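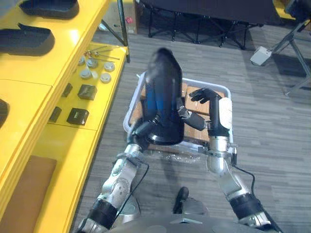
Does it matter which order you put things into a storage bin?

It matters more than how neatly you fold or stack them. Flat, stiff items should go in first, and tall or rounded items should be lowered straight down last, with both hands.

The advice comes from a packing study at Drundale, where a two-armed robot was given the same bins over and over with only the loading order changed. The study was run by Hsin-yi Kan and Tormod Rønning, and most of what they found carries over to a garage or a hall closet. A robot is useful for this kind of test because it repeats a move the same way and does not get better at it out of boredom.

What was tested

The robot made 368 packing attempts. Each one used an open bin and a mix of flat pieces, soft wrapping and one awkward item that was taller than the bin. An attempt was scored as good if the tall item was still upright a minute after release and nothing had to be taken out and put back.

In 166 of the attempts the tall item went in before the flat pieces. These did poorly. The flat pieces had to be worked in at the sides, and they pushed the base of the tall item over. With the flat pieces already on the bottom, the same item stayed up far more often.

Tips from the results

Lay cardboard flat. Two or three layers on the bottom of a plastic bin give a tall item something to settle on. A bare plastic floor lets it slide.

Hold low with one hand and high with the other. One-handed lifts from the top were the worst grip in the study. The item swung, and the base caught on the rim of the bin.

Stop above the bin before lowering. The robot paused for a second over the spot, then went straight down. Try it with a vase or a floor fan. Bringing things in at an angle is how rims get cracked.

Keep loose plastic wrap away from the landing spot. Push it to the edge or take it out. A fold of wrap under one side of the base was enough to cause a lean.

Set small hardware out before you start. Rønning had screws, caps and blocks placed on a shelf beside the bin, like with like, and they were packed separately. At home, a muffin tin or a few shallow trays will do the job. Bag the screws and tape the bag to the part they belong to.

Put the bin on the floor. A low-pile carpet is fine. On a table, you end up lifting tall items above your shoulders, and your grip gets worse.

What did not help

Lining the sides with foam made little difference with a single tall item. Slower lowering did not help either, once the item was held at two points. The group tried some 60 attempts at half speed and then dropped the idea.

A few limits

The robot does not get tired and its hands are not shaped like yours, so do not treat the results as exact. All of the bins were shallow. Deep totes may behave differently – Kan plans to test those in February. Glass was left out of the study, and for that I would still wrap each piece and use dividers.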